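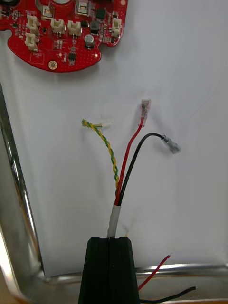 Pilmont Weather Diary -- README
Last touched 7/10/22

Hi, and thanks for poking around in here! This is a typed-up copy of the weather diary my great-aunt kept on the farm outside Pilmont, plus the little scripts I use to clean it. She wrote in pencil, in feed store notebooks, mostly at breakfast. I have 6 of the notebooks and there were certainly more, so please don't treat this as a full record.

What's in the folder

diary.csv is the one you want. It has 443 rows, one per entry, with the columns date, low, high, rain, wind, sky and remarks. Temperatures are in Fahrenheit, rain is in inches. Wind is whatever word she used ("stiff", "mean", "none to speak of") and I left those alone, they're the best part.

places.csv matches her names for fields and creeks to spots on a modern map. Trollia is the low pasture by the creek, where the frost always came first. Adebisi is the neighbors' place over the ridge -- she phoned them for their rain total and wrote it down next to hers, so some days have two numbers. I kept hers in the rain column and put theirs in remarks.

ulura.py does the cleaning. Ulura was the name of her cow and I needed to call it something. Run it from the top folder with the raw file next to it and it writes out a fresh diary.csv. It will overwrite the old one without asking, so make a copy if you've been editing by hand (ask me how I learned that).

Things to watch out for

Blank rain does not mean zero. She wrote "0" or "dry" when it was dry, and I turned both into 0. Blank means she didn't say.

There are 37 entries where I couldn't read at least one number. Those have a question mark in the remarks, and the number is left empty. If you're better at pencil sevens than I am, I'd love a second pair of eyes!

March is thin in every notebook. Lambing, I guess. Averages for that month are going to be wobbly and I wouldn't put them in a chart.

The thermometer moved from the porch to the north side of the barn partway through notebook four. Highs drop noticeably after that, and I haven't tried to correct for it.

Using it

Do what you like with it, school projects included. If you publish something, please credit the Pilmont Weather Diary, typed up by Halima Ezeani, and send me a link if you remember.

Still to do: scan the covers, sort out the two entries with the same date, and add the recipe for plum butter that's written across the back of notebook two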